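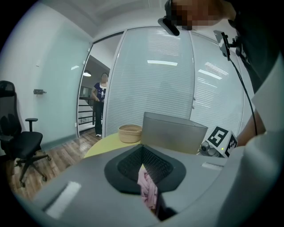

Stilto gripper rulebook and card set: my review

I bought the Stilto set in March for $28, mostly for the rulebook. It's 30 pages on how to work with hand-held grippers around a shared table, plus 15 laminated cards you can leave out where people will read them (mine already have coffee rings).

The good stuff first! The rule on markers is the clearest I've read: keep every printed face in view of the camera, and don't let a sleeve or a cable hang over it. We had loose cables all over the place, and Gyu-bin Ahn now reads card 4 out loud before each session. I also love the page on bystanders — blur faces before anything gets shared, and agree on where people can stand.

Where it falls down is setup. The table section takes for granted a square bench, and there's nothing at all about round tops, so Myung-ja Cho and I had to work out our own reach limits with tape. The index is pretty bad too.

Still, the Hilov version costs $469 and I didn't learn much more from it. Four stars from me, and I'd buy the cards again on their own.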